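Category: Bedroom Furniture > Care and Set-Up Guides
Print this page | E-mail this page
2018-10-19, by Voltham Product Support

Section 12. Setting Up and Looking After a Dressing Table with Mirror 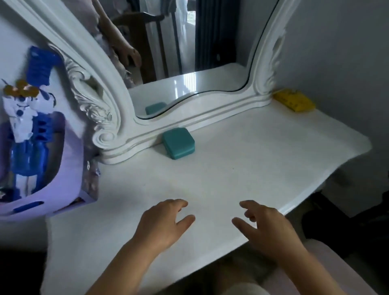
One reader wrote in to say that the carved parts of her mirror frame hold more dust than the tabletop ever does, and that a soft, dry paintbrush gets it out better than a cloth.

Placing the table

1. Put the table on a level floor, with the back close to the wall.
2. Check that the mirror is upright and does not rock. Tighten any loose fixings by hand.
3. Leave enough room in front to pull out a seat.

CAUTION: Do not move the table by holding the mirror frame. Two people should lift it from under the top.

Cleaning

4. Clear the top, including small boxes set against the base of the mirror.
5. Brush scrolls and leaf carving from the top down.
6. Spray glass cleaner onto a cloth, never onto the mirror.
7. Wipe the top with a damp cloth and dry it, following the curve of the front edge.

NOTE: Nail polish remover can damage a painted finish. Blot spills at once and do not rub.

8. Return items to the top when it is fully dry.

For replacement fixings, see Section 14.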